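# The Night Bus to Skorkmont

The bus left Havach at nine in the evening, and I was the only passenger who had bought a ticket to the last stop. The driver looked at it for a long time.

"Skorkmont," he said. "You have family there?"

"My aunt," I said. "She left me a house."

He gave me the ticket back and said I should sit on the right side, where the heater was working. I had one bag with me, and in the bag were a letter from the notary, two sandwiches and the key. The key was so big that it did not fit in any pocket of my coat.

I had seen the house one time in my life, in August, when I was seven years old. I remembered a plum tree, and stairs that were too high for my legs. My aunt did not talk much. She put a plate in front of me and stood by the stove until I had eaten everything. In the evening she wound the clock, and she let me hold the glass door open while she did it. Then my mother and my aunt had an argument about something, and we never went again.

In Saren we stopped for fifteen minutes. A woman got on with a box of young hens and sat across from me. She asked where I was going, and I told her about the house.

"The one with the green gate?" she asked.

I said that I did not remember a gate.

"It is green," she said. "Your aunt sold me a clock once. I paid 2000 for it and it never worked. I carried it back, and she gave me 915 and a jar of plums."

"Why 915?"

"This was what she had in the drawer."

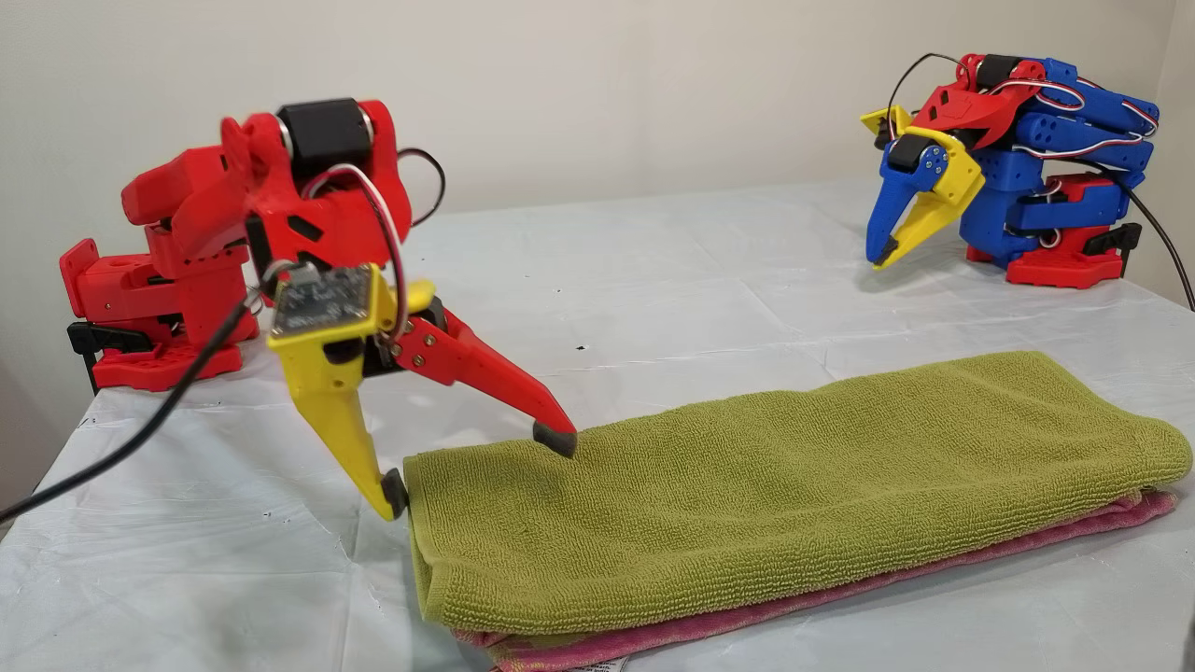
I did not know what to say, so I offered her a sandwich. She took it, opened it to look inside, and closed it again. We ate together and the hens made small noises in the box. After some time she told me that the plums were very good, and that she still had the jar. She used it for buttons.

She got off at Šimek, where there is only a bench and a lamp. I helped her with the box. Before the door closed she said, "If you find the clock, it is mine a little. But you can keep it."

After Šimek the road went up, and the driver turned off the lights inside, so that he could see better. I held the key in my lap. It became warm from my hands.

We came to Skorkmont after midnight. The driver waited with the engine on until I found the house, number 44, and his headlights were on the gate. It was green — or it had been green before, the paint was coming off in long pieces. I waved to him and he drove away.

The key turned without any trouble. Inside it smelled of soap and cold ashes. I touched the wall until I found the switch, and the lamp over the table came on. The clock was hanging there between two windows. It showed 3 o'clock, which was wrong, and it was not moving.

I put my bag on the floor and opened the little glass door. I had to bend down for it now. The winding key was still inside, on a piece of string, and I began to turn it.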